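3.2 Pump bottles and the shared tray

The second group of objects in the study came from the bathroom shelf: shampoo, body wash, lotion and similar products sold in tall bottles with a pump on top. We chose them after the household survey carried out by Mhairi Ogilvie in April, in which 40 households listed everything kept within arm's reach of the sink or shower. Pump bottles came up in more than 100 separate entries, and many of the people who listed them also kept them together in some kind of box, caddy or tray. The survey form and the coding scheme are described in Section 2.

The task itself is short. Bottles start on a small table, some of them outside a low tray, and the person sorting decides where each one goes. The wording given to participants was the same as in the kitchen task: "Put these away the way you would want to find them." No order was suggested and no time limit was set. Figure 4 gives one arrangement with a single bottle in the tray and two on the covered tabletop.

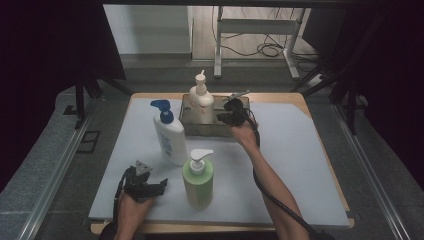
Figure 4. Pump bottles and tray during the sorting task. The white bottle stands in the tray; the blue-pump and light green bottles are outside it.

We treated a bottle as stored when its whole base was inside the walls of the tray. A bottle leaning on the rim was coded as "in transit" even if it was left there for some time. This follows the rule used by Urquhart for drawer contents, with one change: we did not ask for bottles to face the same way. In the pilot, participants turned the labels toward themselves when they cared about telling two products apart, and otherwise left them as they landed.

Low walls matter for this kind of object. A pump bottle is tall for its base and most of its height stays above the tray, so the walls hold only the foot of the bottle. The neighbors do the rest. Once two bottles are standing side by side, a third can be lowered against them and will usually stay upright, but the first one in has little to lean on. Ewan Tosh coded each placement for contact with the tray wall, contact with another bottle, or neither.

Paper, card and other flat items were coded separately from the bottles. A sheet that reaches into the container takes up little room but changes where a bottle can be set down, and we did not want that recorded as a choice made by the participant.
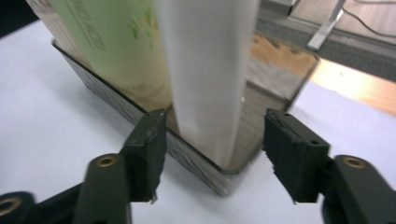
3.3 Labels and recognition

Labels were coded from the close views, where print on the bottle could be compared with what participants called the product. Three features were noted for each bottle: body color, pump color and any print large enough to read at arm's length. Small print was ignored. On the green bottle the large lettering and the plant illustration were coded as two features, as some participants used one and some the other when asked which bottle they meant.
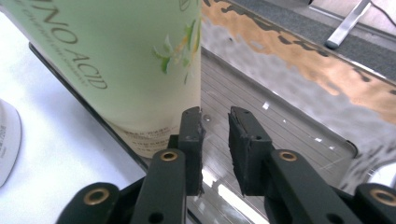

Color was the most common way of naming a bottle. Across the 400 coded mentions, participants said "the green one" or "the blue one" far more often than they used a product type, and brand names were rare. Where two bottles were close in color, people switched to size or to the pump. We kept the participant's own term in the transcript and added the object number beside it. All 1708 lines of transcript were checked by a second coder using the Lisex template.

Position was coded last. Bottles at the back edge of the board were marked "rear" and all others "front," with no middle category. A large bottle placed in front of smaller ones was marked as blocking if a hand would have to go around it to reach them.

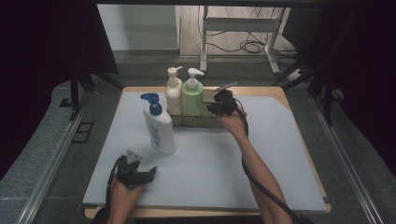 3.4 Agreement between coders

Both coders worked from the same written guide and did not discuss individual placements until the first pass was finished. Disagreements fell mostly on bottles near the tray wall, where the base was hard to judge from one view. These were settled by looking at a second view, and where that did not help the placement was left out of the counts in Section 4.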